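Paltora teardown cell: equipment and budget notes

Contents of this folder

parts.csv has one row per purchased item. quotes/ holds the supplier PDFs as received. plan.txt is the order of purchases, with lead times. Prices are in US dollars, before tax, and were last checked in March.

Background

Paltora takes apart used desktop computers and sorts the parts for resale or recycling. The first cell runs on an arm we already had, so the arm is not in the budget below. Everything else was priced new, except the table.

What is covered

Fixture plates, gripper fingers, wrist sensor mounts, cable management, spare cables, and the bench behind the cell. Labor is not covered. Neither are the computers, which come from Kaltum by the pallet. 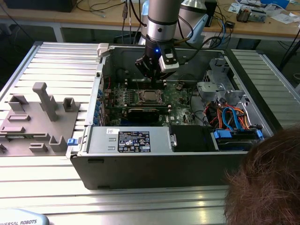
Dell tower on its side under the gripper, with the gray 3D-printed fixture plate to its left.

Budget lines

Gripper and fingers: 3,464. The quote is from Asadi and includes one spare finger set.
Sensing: 2,195. Gitico quoted a lower price without the mount, and we would then have to make one.
Fixture plates: 63 each in material, printed in house. Plan on 8 for the first year. The holders wear first, so keep the print files with the plate revision number in the name.
Cables and strain relief: not quoted yet. See the open items.

Order of purchase

Buy the gripper first. Its lead time is about eight weeks and the plates can't be finalized until the finger length is known. Sensing comes second. Hold the second table until the first cell has run a full pallet.

Open items

Cable routing from the arm to the controller needs a proper quote. Tower cases vary a lot in depth, and plate revision C only suits the Dell ones. A column for case model should be added to parts.csv.

Columns in parts.csv

item, supplier, unit_price, qty, lead_weeks, status, notes

status is one of quoted, ordered, received, dropped. Leave unit_price blank if there is no written quote. Do not enter estimates.

Maintainer: Lungile Mokoena. Send corrections as a changed row with the quote attached.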